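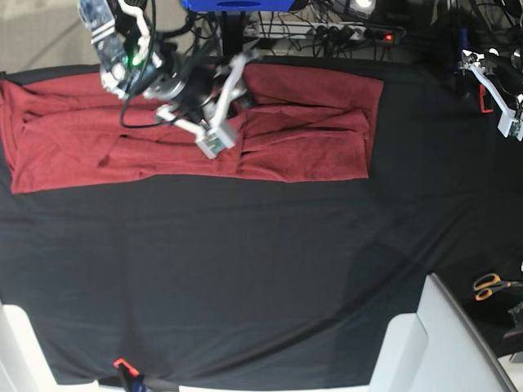
Home Talks Archive Contact

Folding flat goods and long sleeves: speaker notes
Mafalda Barreto, 17 January 2019
Shares 31 Comments 28

Slide 1. Scope
Terry towels and long-sleeved jersey tops only. Fitted sheets are in Simin Asadi's talk, after the break. Say this early; last September half the questions were on sheets.

Slide 2. Surface
Cover the table with a cloth. Bare laminate lets terry slide when the second fold goes over. Black shows the outline of most colors well, but it also shows lint. Smooth the cover before each batch.

Slide 3. Towels
Fold lengthwise first, into a long band. Press along the band with the flat of the hand, center to ends. Terry holds small wrinkles and they can be ignored. A corner that hangs below the line cannot, as the error doubles with every later fold. Open the last fold, square the corner, close it again.
Where a flap lies on top, check its lower edge against the layer under it. Read out the Emlow shelf width (300 mm) and ask the room how many folds they would use. Wait for answers.

Slide 4. Shirts, laying out
Body first, sleeves second. Pull the hem straight and level, then set the side edge. The body panel should read as a rectangle before anyone touches a sleeve.
Shoulders and collar bunch easily in jersey. A wrinkled band across the top of the shirt has to be opened out toward the collar. Sleeves are next: untwist from the armhole down to the cuff. With a twisted sleeve, pulling on the cuff alone tightens the twist.
Point out on the maroon shirt: level hem, bunched shoulders, one sleeve crumpled at the side, the other in a twisted strip down to its cuff.

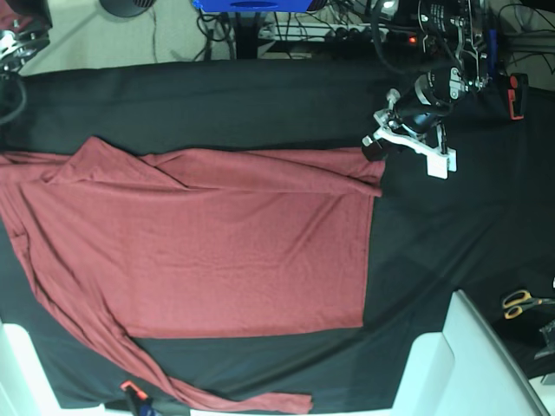 Slide 5. Shirts, folding
Sleeve across the back, then down, parallel to the side. Repeat on the other side. Fold the hem up to the collar in two moves. Target width for the Zuddale bins is 200 mm. Sérgio Vilela has the card template; pass it along the rows.

Slide 6. Questions
Stacking height goes to Salvador Antunes. Handouts are by the door.

Previous talk Next talk Back to top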